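Gergely Vass
Antal Appliance Library, Urnberg
Aug 7, 2024

The Antal Appliance Library will resume lending countertop ovens to residents of Urnberg and Potholm this month. Care notes for borrowers follow in this thread.

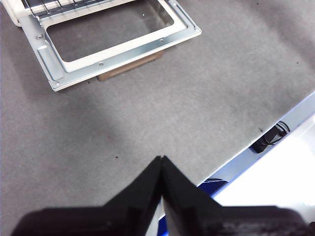 Loans run for 8 days. Racks and trays must come back with the oven they were issued with. A rack from another model may fit and still sit unevenly.

Please wash racks by hand in warm, soapy water. Steel wool is not permitted.

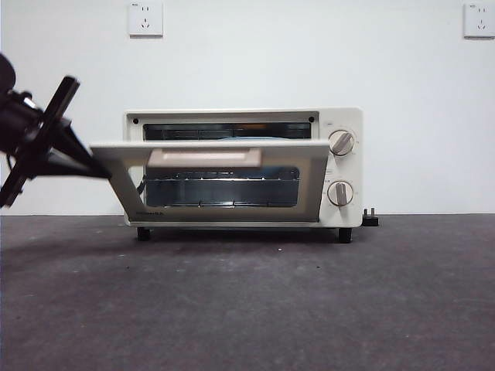
Returns are accepted at the Plullow Street counter only. Before bringing an oven in, borrowers are asked to empty the crumbs and wipe the door glass on both sides. The handle runs along the top of the door and the hinge is at the bottom, so crumbs tend to gather low down. Do not lean on the lowered door while cleaning.
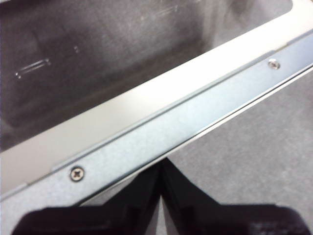

Gergely Vass

Screws in the metal parts, including Phillips-head screws such as these, are to be left alone. If one is loose, note it on the return card and our staff will attend to it.

The library received 1368 loan requests through the end of July. Residents on the waiting list will be contacted in order. Each household may hold one oven at a time.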